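Okay, I have been putting this off all winter and the coffee is still hot, so: a thread on soaking and cooking dried beans. I love dried beans so much. I cook a pot almost every week and I have opinions!

First, where I'm coming from. I grew up on canned. Canned is fine, I still keep 4 cans in the cupboard for nights when I get home at eight and want chili by eight thirty. But the first time I had a bowl of properly cooked dried beans, with the broth, on toast, I went a bit quiet and then had another bowl.

That was at Bulano, the little lunch counter by the bus station that's a phone repair place now. They did one bean dish a day. You got what you got. I still think about the December white beans with sage and a frankly rude amount of olive oil.

So, soaking. I soak overnight, in salted water. A good spoonful of salt in a big bowl, beans in, enough water that they can double and still be covered. I used to believe salt made the skins tough. My grandmother believed it, the back of the bag believed it. Then I tried two bowls next to each other, one salted, one plain, and the salted ones came out creamier with fewer split skins. I've done it that way ever since.

Do you have to soak? For small beans and lentils I don't bother. For big limas and anything that's been sitting at the back of a shelf, I really want the soak. If I forget (I forget a lot) I bring the pot up to a boil, turn it off, lid on, go do something else for an hour.

One safety thing, and I'll be a bore for exactly one post. Red kidney beans need a proper hard boil before you turn them down. Ten minutes at a real rolling boil. Please don't put them raw in a slow cooker on low and wander off. OK, back to the fun part.

Old beans! This is the thing I wish I had understood years earlier. If your beans have been simmering for three hours and they're still chalky in the middle, you probably didn't do anything wrong, they may just be old. I had a jar that moved apartments with me twice. Those beans were never going to be dinner.

I buy mine from Zheng, the dry goods shop on the corner, because the turnover is quick and the bins are never dusty. The woman at the register once talked me out of a bag of black beans and told me to come back the following week when the new ones were in. I would follow her into battle.

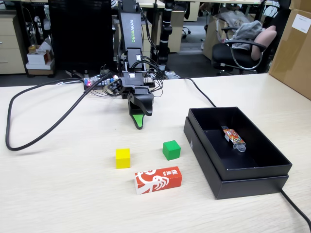 How much salt goes in the cooking water? Enough that the broth tastes like a soup you'd want to eat, and if you soaked in salt, start with less and taste near the end.

What else goes in the pot: half an onion, face down. A few garlic cloves, skins on, whatever. A bay leaf. A long pour of olive oil at the START, which sounds wasteful and makes the broth silky. If I have a parmesan rind in the freezer that goes in too, and then the whole apartment smells incredible by noon.

What does not go in until the beans are soft: tomatoes, lemon, vinegar. Acid slows everything way down. I ruined a pot for a birthday dinner this way and we all ate bread and cheese and said it was nice.

Heat! Boil first, then bring it down until you only see a bubble here and there. A hard boil all the way through knocks the beans around and you end up with skins floating in mush (which, mashed with garlic on toast, is still lunch). Lid slightly open. Top up with hot water from the kettle if they start poking out.

Then the five bean test. Fish out five beans, from different parts of the pot, and eat all of them. If even one is chalky, keep going. I never trust one bean. One bean will lie to you.

And when they're done, leave them ALONE. Turn off the heat and let them sit in their liquid till they're barely warm. They get better, they season all the way through, the broth thickens up. I know you're hungry. Have a cracker.

Storage: always in the broth, never drained. They keep in the fridge for a few days and freeze really well. I use flat bags so they thaw fast, and I write the kind of bean on the bag, because frozen cannellini and frozen great northern look exactly the same and I have had arguments with myself about it.

Some favorites, in no order at all. Cranberry beans with pasta and a lot of black pepper. Black beans with orange peel in the pot (try it!). Chickpeas, still warm, with raw onion and parsley. Big fat limas baked under breadcrumbs until the edges go crunchy.

Oh, and the broth from black beans makes the best rice you've ever had. Swap it in for half the water. It comes out purple gray and looks like wet cement and I could eat it every day.

The pot question, since it always comes up: I use a dented enamel one from Grata, the secondhand place, with a lid that belongs to some other pot. It's great. A pressure cooker is great too and I borrow my sister's when it's hot out and I can't face the stove being on all morning. The beans come out a tiny bit less even, and in July I don't care.

If you want to start somewhere, start with a pound of white beans. Salted soak tonight, on the stove tomorrow at 10 a.m., and you'll have lunch plus a couple of bags for the freezer. Put a fried egg on top.

Next I'm trying the speckled ones from the Wistari farm stand. They're pink and brown and absolutely gorgeous, and I already know the color is going to wash out in the pot. Soaking them now. Will report back with the toast situation.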